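Call for participants: Flornden Community Choir, November season

Do you sing in the car? Do you hum while you're hanging out the washing, or harmonise with the fridge? Then please come and sing with us! Flornden Community Choir is looking for new voices for our next program, and we'd love to hear from people in every part of the district, whether you've got years of choral singing behind you or haven't opened your mouth in front of anyone since primary school.

We're a mixed, unauditioned choir of 46 singers. This year we're after tenors and basses most of all (we have been for as long as anyone can remember), but altos and sopranos are very welcome too. You need to be 16 or over. You don't need to read music. Plenty of our members learn by ear, and we record practice tracks for every part so you can go over the tricky bars at home as many times as you like.

What we're singing

Our musical director, Maarja Rimkutė, has put together a program I'm already itching to start on. The first half is unaccompanied: Estonian and Lithuanian folk songs, a couple of rounds, and a Korean lullaby arranged for us by Seo-ah Choo, who sings with the second altos and has been quietly writing for choir for years. Don't worry about the languages. Seo-ah and Maarja take us through the words slowly, line by line, before we sing a note, and everyone gets a sheet with the sounds spelled out.

The second half is the big one — a new 41-minute work called Bulora, by Haruto Mizuno, for choir, string quartet and percussion. It follows a river from the ranges to the sea, and there are whole stretches where the choir whispers, clicks, claps and makes rain. The basses have a glorious low drone in the third movement, which is one more reason we'd like a few more of them.

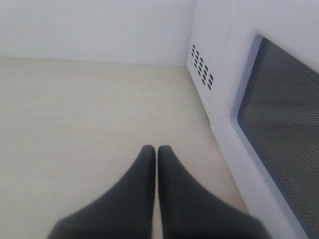 Haruto is coming to three rehearsals, and he's keen to change things as he hears us sing them. If you've never worked with a composer in the room, it's great fun, and a bit hair-raising when a page you've just learnt gets crossed out. Bring a pencil and a good rubber.

What we ask of you

Rehearsals are weekly in the Flornden Memorial Hall, from 7 pm to 9.15 pm with a break for tea in the middle. We know people have shift work, kids and harvest to think about, so missing the odd night is fine. We do ask that you come to most rehearsals in the last month, and that you keep the dress rehearsal and both concerts free. The hall seats 300 and we filled it last year, so there'll be a proper crowd to sing to!

There's a small fee each season to cover the hall hire and sheet music. If that's a stretch, have a quiet word with Soon-im Myung and it will be sorted out without any fuss. Concert dress is all black with a splash of colour of your own choosing. Scarves, socks, earrings and one memorable waistcoat have all done the job.

The hall has a ramp at the side door and an accessible toilet. Chairs are out at every rehearsal and you're welcome to sit the whole way through. Large-print music is available, just tell us which size suits you.

How to join

Send a short note to the choir with your name, a phone number and the part you think you sing. "No idea" is a perfectly good answer, and Maarja will help you find where your voice is comfortable. You can also leave your details at the library desk or ask for Tae-yang Jang at the hall on a rehearsal night.

Please get in touch by 22/05/2026 if you can, so we can order enough scores. New members can sit in on their first two rehearsals for free before deciding. Bring a water bottle, and a mug if you'd like a cuppa at the break.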